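Automation in Everyday Life: Project Report
Part 3: Our visit to the Fanholm open day

For the first two parts of my project I only had books and videos to go on, so I was really pleased when we got places on the Fanholm open day in May. I'd been reading about robot arms for weeks and had never stood next to one! There were 17 of us from the course and we went up on the Wednesday, on a coach that smelled strongly of somebody's egg sandwiches.

The morning was talks. The first one was by Faller, who build conveyors, and it was mostly about moving boxes (useful for Part 2, and I've gone back and changed my section on sorting because of it). Then Brestoletti showed us a packing line behind glass, doing up to 60 packets a minute, which was so quick that I stopped being able to follow any single packet after a while. I liked it, but it does the same thing over and over with packets that are all the same size, and my project question is about jobs at home, where hardly anything is the same size twice.

So the bit I'd been waiting for was after lunch, in the Colombo room. Marius Hodoroagă ran that session and the job they'd picked was changing a kitchen roll. Everyone laughed a bit when he announced it. Then he asked us to write down all the steps we do with our own hands, and I got to nine and still forgot the one where you put the old cardboard tube somewhere.

He began with what the arm itself gets to look at, because there's a small camera down by the gripper and its picture was up on a screen for us. 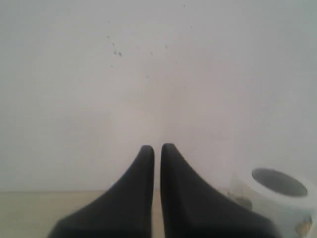 Figure 1. View from the camera at the gripper: the two fingers with a narrow gap between them, nothing held.

I hadn't expected the fingers to take up so much of the view. I'd imagined something like a person's eyes, high up and looking over the whole table, and it's much more like having your eyes on your wrist. Try it at home with your phone held against your hand and you'll see what I mean (I did, and knocked over the salt). Anything off to the side nearly disappears behind a finger.

I asked how hard it grips. Marius said that's one of the settings they spend the longest on, as paper squashes so easily: too gentle and it slides out, too firm and you've got a dent in it. He let us have a go at squeezing a spare roll with kitchen tongs to get a feel for it. Mine ended up a funny shape.
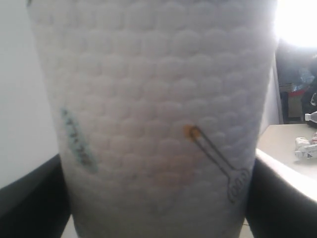
Figure 2. White embossed paper held between the gripper fingers, seen from close up.

Once something's being held, there's hardly any room left in the view for where it has to go next! This was the most useful thing I learned all day and I've added it to my list of problems in Part 1. One of the others asked why you wouldn't just put a second camera on the ceiling, and Marius said plenty of people do, and then you have the arm getting in the way of that one.

The holder was the next headache. It's a plain upright wooden one with a round base, like the one my nan has, and the hole in a new roll isn't much wider than the pole. The roll has to be lifted higher than the top of the pole, lined up, kept straight and then lowered. I do it without looking. For the arm, being slightly tilted is enough to catch on the edge.
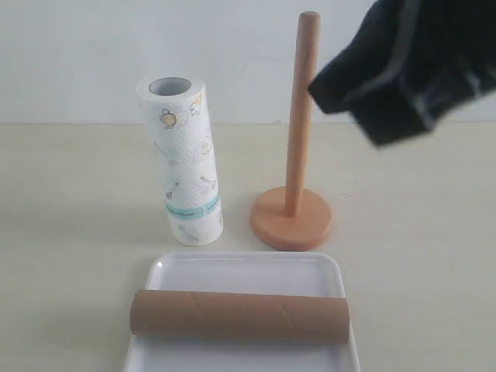
We then got to time ourselves doing the change by hand, which got very competitive. My best was bad, mainly because I dropped the tube. Marius told us they had planned 70 practice goes for that week and he was hoping for 60, because setting everything out again by hand takes ages. I'd never thought about someone having to put it all back each time. I've given that its own paragraph in Part 4, under costs.

If I did the visit again I'd take a proper notebook (my notes are on the back of the coach timetable) and I'd ask more about what happens when the paper tears. I ran out of time for that one, so I've written to Fanholm and will add the answer to the appendix if it comes before the deadline.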